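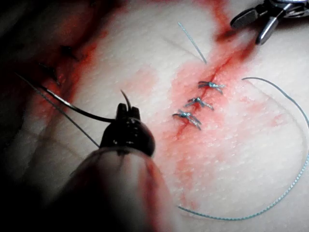 Hi all,

Quick answer for Ankica, and then some good news about Hetstead Court that I have been dying to share! On the storage question first: yes, the lockers in the basement go with the apartment, and yes, the rent covers them. The one for your unit is the deep one at the end, so a bike fits with the front wheel turned. The curtain rods stay too, but the old tenant took the curtains, so you'll be hemming. I did mine by hand with an ordinary straight needle and it took forever. Get yourself a curved one, the shape of the needle in those jaws up top, and the thick lining at the corners is so much easier to get through.

On Sun 15 August Ankica Georgiou wrote:
> Hello everyone, I'm taking the two-room at Hetstead Court
> from November and the ad leaves a few things out. Does the
> basement storage cost extra? Are there curtains? And is
> the kitchen really getting replaced before I move in, or
> is that just something they say? I have 96 boxes of books
> and one cat.
> Thanks, Ankica
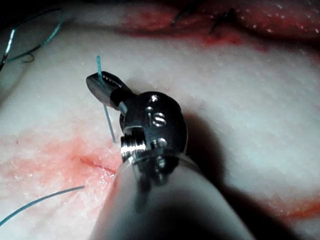

Now the kitchen. It really is happening! Noonan (they manage our side of the street, Wisier has the other) sent me the plan and it's a proper one: new counter along the window wall, a full-size oven, and a dishwasher at last. The old counter was 50 cm deep and you couldn't put a cutting board down next to the sink. They're keeping the pantry cupboard with the sliding door, and I'm so glad, I would have chained myself to it.
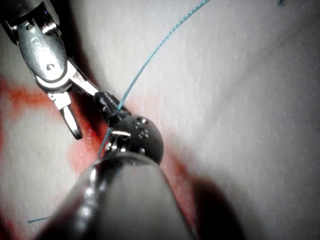 The other thing the ad forgets is the back stairs. They let you out right by the Ullano bus stop, so you skip the whole walk around the block. For the books, ask Noonan for the elevator key the week before — it switches the thing to manual and holds the door. My sister and I moved 92 boxes that way and were eating pizza on the floor by four. The cat is fine, just put it in the lease by name. Heat is included, electricity isn't, and the deposit is one month. 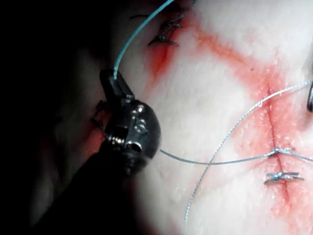
Blue-green suture held in the jaw of the instrument.

If anyone else is thinking about Hetstead, there's a one-room on the second floor coming up as well, with a balcony the size of a doormat and the best evening light in the building. Viewings are 20 minutes each and you book them with Noonan, not with me, although I'll happily wave from across the landing.

Welcome in advance, Ankica!

Your neighbor in 4B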